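How a Glass Bead Gets Its Hole

Pick up a glass bead and look through the hole. It is small, smooth and very straight. You might think somebody made a little ball of glass and then drilled through it. That can be done, and stone beads are often made that way, but glass cracks easily and drilling is slow. Most glass beads have a hole from the start. The bead is made around it.

People have been making glass beads for thousands of years. There are several ways to do it, and you can often tell which way was used by looking closely at the bead.

What glass is made of

Glass is mostly sand. The sand is mixed with other powders that help it melt, and then it is heated in a furnace until it turns into a thick, glowing liquid. Hot glass moves like honey. The hotter it is, the more it runs. As it cools it gets stiffer and stiffer until it is hard.

Plain glass often looks a bit green. That color comes from tiny amounts of iron in the sand. To get other colors, glassmakers add small amounts of metals or other minerals. Cobalt makes a deep blue. Copper can make turquoise or green, and under special conditions it can make red. A very small amount of gold can make pink, so real gold-pink glass costs more than most.
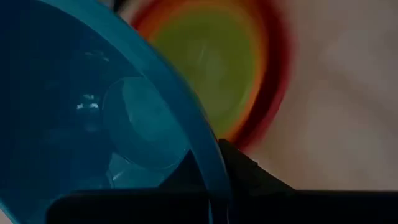

Some glass lets light through and some does not. Glass you can see through clearly is called transparent. Glass that lets light in but looks cloudy is called translucent. Glass that blocks the light is called opaque. Bead makers use all three kinds, sometimes in the same bead.

Wound beads

A wound bead is made one at a time. The bead maker sits at a torch with a rod of colored glass in one hand and a thin steel rod in the other. The steel rod is called a mandrel. It has been dipped in a kind of clay and left to dry.

The end of the glass rod goes into the flame until it melts into a blob. The bead maker touches the blob to the mandrel and turns the mandrel, so that the glass wraps around it like thread on a spool. The turning must not stop. If it does, the soft glass sags to one side and the bead comes out lopsided.

While the bead is still soft, it can be decorated. Dots are made by touching it with a thin stick of glass in another color. Stripes are made by pulling that stick along the bead. A dot can be left as a bump or melted in until it is flat.

Later, when the bead is cold, it is pulled off the mandrel. The clay is the reason it comes off at all. Without it the glass would stick to the steel. The space where the mandrel was is the hole.
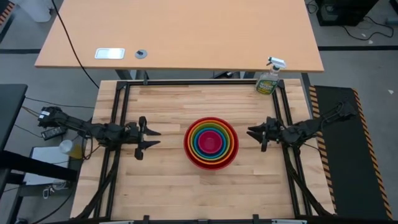 Bowls stacked one inside another, with red on the outside and pink in the middle.

Drawn beads

The tiny beads used for weaving and embroidery are called seed beads. Winding them one by one would take far too long, so most of them are drawn. In this case "drawn" means pulled.

For drawn beads, the worker starts with a big lump of hot glass that has an air bubble inside it. Then the lump is stretched. The bubble stretches too, and the whole thing turns into a long, thin tube with a hole running down the middle. In the old days, two people did it by walking away from each other, each holding one end of the glass. Today most factories use machines to pull the tube.

When the tube is cool, it is chopped into short pieces. Each piece is already a bead, but the edges are sharp. To round them off, the pieces are heated and tumbled. They are mixed with a powder first, which fills the holes so they don't close up. After that the beads are washed and sorted by size.

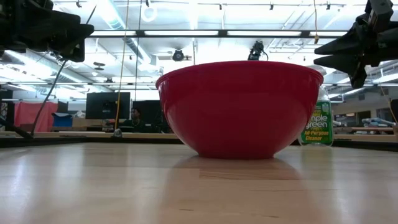 Pressed beads

Flowers, leaves, hearts and other shapes are often made by pressing. A hot glass rod is fed into a machine with a mold in 2 halves. The halves snap shut, and a pin pushes through the soft glass to make the hole. It works a little like a waffle iron. If you look at a pressed bead, you may find a thin line around it. That line is the seam where the halves met, although it is often polished away.

The Khan bead workshop in Pikden still has an old hand press. The worker squeezes the handles by hand. There are 35 molds on a shelf beside it, and the one used most is a plain daisy.

Cooling down slowly

Have you ever been told not to pour very hot water into a cold glass? Part of the glass gets hot and grows a tiny bit, while the rest stays the same size. The glass can crack.

Hot beads have a similar problem. The outside cools faster than the inside, and that puts strain on the glass. Handmade beads go into a special oven called a kiln, where the temperature is held steady for a while and then brought down little by little. The word for it is annealing. A bead that was not annealed may look fine for 3 years and then split on its string. 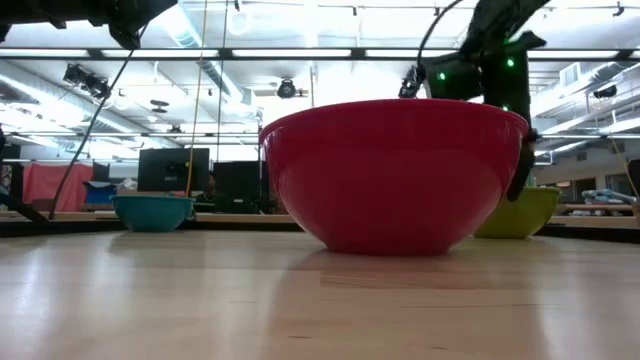
Can I make glass beads at home?

Glass beads need a very hot flame and a kiln, so they are a job for a trained adult in a proper workshop. At home you can use polymer clay or air-dry clay and a wooden skewer. Roll the clay into a ball, push the skewer through slowly while turning it, and smooth both ends with your finger. Ask an adult to help if the clay has to be baked.

Words to know

Anneal – to cool glass slowly so it does not crack.
Kiln – a very hot oven for glass or clay.
Mandrel – the thin rod that a wound bead is made on.
Opaque – not letting light through.
Seed bead – a very small bead, usually cut from a drawn tube.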